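9 April 2026

Home just after six with sore heels and a pink nose, and I promised myself I would write this up before supper instead of after, when I only ever manage four lines and a yawn. So, the Haddad Salver, first round, at dear old Flelledetti, where the greenkeeper has cut the fairways in so tightly by the ninth that you could lose a ball walking to the tee.

I was drawn with Coralie Goodwin, which pleased me no end. We hadn't played together since last June, when she took me apart on the back nine and then bought me a very large slice of coffee cake to make up for it. She plays off 13 these days and I am back up to 15, so on paper there was nothing in it, and on the first tee she told me she had slept badly and I wasn't to expect much conversation. She then talked all the way to the fourth green (her sister's kitchen, the price of new grips, whether one can be allergic to a particular brand of sun cream) and was level par while she did it!

My own start was less cheerful. A seven at the first, thanks to a drive that went straight left into the gorse, and then three putts at the second from a distance I'd have been happy to give anybody else. The wind was coming across from the railway side and I never did get the measure of it. I had the new Zolto wood in the bag and it is a lovely thing to hold, but I topped it twice and put it away in a sulk until the eleventh. Dad always said you should never take a new club out on a medal day, and he was right about that as he was about most things except parking.

It settled down after the turn, I will say that. I hit a seven iron at the twelfth that I shall be thinking about in bed tonight – high, a touch of fade, down softly just short of the flag – and I holed the putt for a two. Coralie whooped so loudly that the pair on the next tee had to step away and start again.
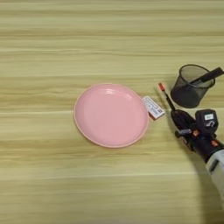 Putting is where I lost it all, of course, and putting is what I mean to work on before Sunday. I have decided to do a little every evening on the sitting room carpet, ten minutes if I can stand it, and stop fretting about the swing. The trouble is that I always used to aim at a tumbler laid on its side, and it makes such a clatter. I'd much sooner have something flat and round to roll towards, like the pink plate on the table, with that shallow raised rim to it, and think only about getting the ball to die as it arrives. Pace and nothing else. Coralie says she learnt her whole short game from her hallway, and when you watch her lag one up from the far side of the green you believe her.

Anyway, the back nine. I parred the fourteenth and the fifteenth, dropped one at the sixteenth (bunker, my own silly fault for going at the flag), and then came that horrible seventeenth, all 600 yards of it according to my legs, although the card says a good deal less. Two decent woods, a scuffed pitch, and down in six. I signed for 91. Coralie had 84, with a dropped shot at the last which she is still cross about, and we went in to look at the board. She is lying third. I am somewhere in the middle, in among the people whose names get written small, and quite content there if I'm truthful.

Tea was good. Egg sandwiches, and a proper scone. The man from Guvance, who put up the money for the prizes, made a short speech about how he had never played but admired the hats. We all clapped him very warmly.

Second round on Sunday, and we go out in reverse order, so I shall be off nice and early and can have my feet up by lunch. Must remember: clean the grooves, find the other waterproof glove, ring the pro shop about locker 2854, where the key has gone stiff again. And leave the Zolto at home. Or perhaps take it, and use it only from the tee. I'll see how the wind is.

Supper now. There is leftover pie and I have earned it.

Back to top | Contact | © 2026 All rights reserved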